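Speaker notes, "Practising the boring bit: what a simulated tabletop can teach two hands"
Slot is 20 minutes with questions, so keep moving!

Slide 1. Title

Say hello, thank the organisers, check the clicker works before making any jokes. Mention straight away that the project is called Zadach, because people will see the name on every slide and wonder. It's a small project and it's about one thing: how a two-handed robot should choose which hand to use, and what the other hand should be doing in the meantime.

Ask the room: who here reached for their coffee this morning and thought about which arm to send? (Pause. Someone always puts a hand up. Fine.)

Slide 2. Why we care

You and I pick a hand without noticing. A learned controller has to get that habit from somewhere, and mostly it gets it from whoever did the teaching. Our first batch of demonstrations came from right-handed people, and the controller came out very right-handed indeed. It would drag the right arm across the whole table for something sitting by the left wrist. Lovely to watch once, awful to watch all afternoon.

So the question became: can we fix that after the fact, in simulation, without going back and recording everything again?

Slide 3. The set-up

Two arms, two hands with fingers, one table. The camera looks down from above the table and the controller gets that view plus the joint angles. It doesn't get the positions of the objects, it has to work them out from the picture. Say this slowly, last time I rushed it and got three questions about it at the end.

We build the tables with a tool we wrote ourselves called Dostier. You give it a tray, a target and a handful of clutter, and it lays them out, checks nothing is jammed inside anything else, and saves the layout so you can come back to it next month. I'm very fond of Dostier. It has one bad habit (it likes putting boxes near the edges) and I'll come back to that. 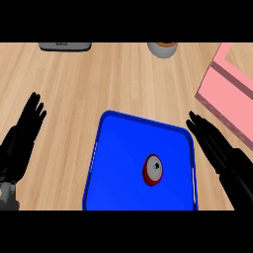
One of the Dostier layouts. Target: red can, blue tray.

Leave this one up for a bit and let people look. The can is the target and it's nearer the right hand, so this is an easy layout on paper: right hand goes, left hand stays out of the way. But have a look at the right hand and the pink box. From this view the hand covers a bit of the box, so the controller has to cope with its own hand getting in the way of what it can see. The left one has nothing but bare table under it, so it has a much simpler life.

The stuff at the back is clutter. It's never the target in this set. It's there so the controller can't learn "go to the only thing that isn't table", which our very first version did, brilliantly, with a success rate we were quite proud of for a week.

Slide 4. The method, in one breath

Right. We take each recorded demonstration and mirror it. Left becomes right, right becomes left, picture flipped to match. You've all seen that trick, it's old and it's cheap. The new part is what we call Zudex, a small scoring step that sits on top. For every layout it looks at both versions of the reach, the original and the mirrored one, and scores them on three things: how far the hand travels, how close it passes to the clutter, and how much of the target it hides from the camera on the way in.

Then we train on the better one. That's it, really. I keep expecting somebody to tell me it's too simple and they usually do.

(If someone asks about flipping: yes, lettering comes out backwards in a flipped picture. We don't read any lettering, so it hasn't bothered us. It would matter if you asked the robot to find something by its label.)

Slide 5. Numbers

We tested on 1,864 layouts, none of them used in training. Each controller was trained 6 times from different random starts, because one run will tell you whatever you'd like to hear.

Point at the plot here. The gap between the two lines is biggest on the left side of the table, which is what you'd hope for. On the right side the lines sit on top of each other. Don't oversell it! We made a lopsided thing less lopsided.

The bit I like best is the idle hand. Before Zudex it wandered. It would creep in over the tray while the other one was working and now and then the two would bump. We never scored idle hand movement directly, so I can't give you a tidy explanation. My guess is that it's the hiding score, because a wandering hand hides things too, but that's a guess and I'll say so.

Slide 6. Where it falls over

Be generous with this slide, people remember it.

Targets bang in the middle. Both hands score nearly the same, and the controller dithers. You see one hand start, stop, and the other one set off. We added a small bonus for sticking with your first choice, which helps, but it's a sticking plaster.

Boxes at the edges. As promised. Dostier crowds the sides, so our controller has had loads of practice there and rather less with clutter in the middle. We've pulled 50 layouts from the test set with tall things near the centre, and it does noticeably worse on them.

Two-handed jobs. We haven't touched lifting the tray itself. Picking one hand is no use when you need both.

Slide 7. What's next

Real arms. Our friends at Kröger have offered us bench time in March and we'll start with 10 layouts copied as closely as we can from simulation. I expect the lighting to give us trouble first and the fingers second.

If I'm under time, show the dithering clip twice. If I'm over, skip it and go straight to questions.

Last thing before sitting down: layouts and scoring code are on the project page, link is on the slide, and please do send me the ones that break it.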